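Why I started to bake my bread at night

March 2024

When I moved to Trenau, I did not plan to become a person who talks about bread. In my old town the bakery was across the street, and it was open until late. In Trenau the only bakery closes at noon, and by 11 the dark loaves are already gone. So I bought a bag of rye flour from the Oberholzer mill and tried it myself.

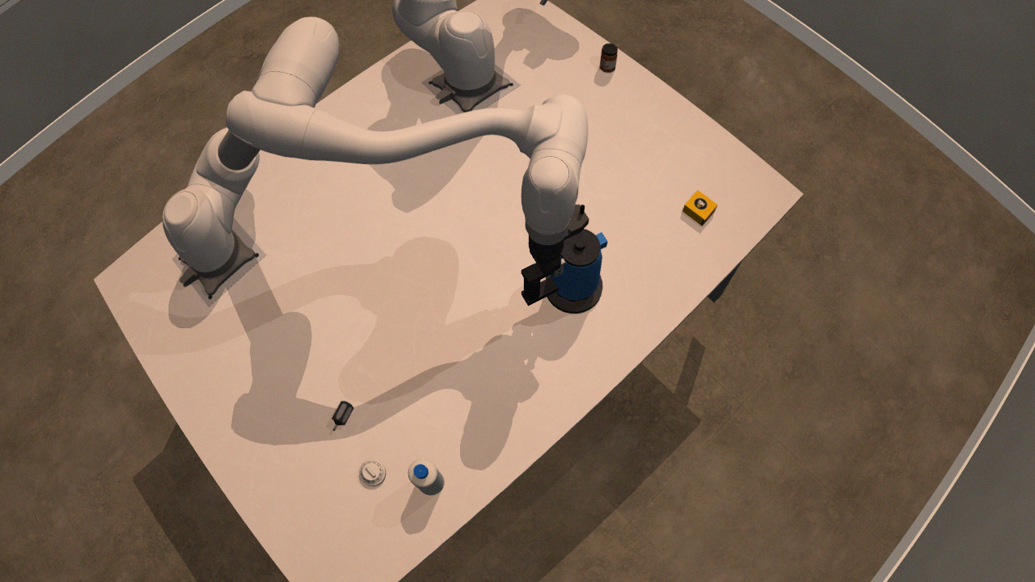 My first loaf was flat and very sour. I think I made two mistakes. The water was too warm, and I did not wait long enough after the shaping. In the second week I changed only the water, and the bread was a little higher, but the inside was still sticky like glue.

Then I tried to do everything in the evening. I mix the dough after dinner, leave it in the cold hallway, and bake it before work. The kitchen is quiet at that hour and I like it more than I expected. The oven needs 30 minutes to get hot, so I have time to drink my coffee and read.

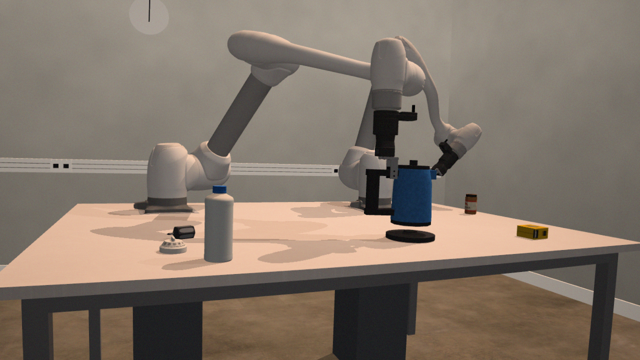 The flour also makes a difference. The one from Oberholzer takes more water than the flour from the supermarket, and you must add it slowly. My neighbor told me to put in caraway seeds, as they do in Tostirau, where she grew up. I use one small spoon. With two spoons I could not taste anything else.

Next month I want to try a bread with potatoes. If you have a recipe which does not need a special pan, please write it to me below.

13 comments
Share this post

This blog uses cookies. By reading further you accept them.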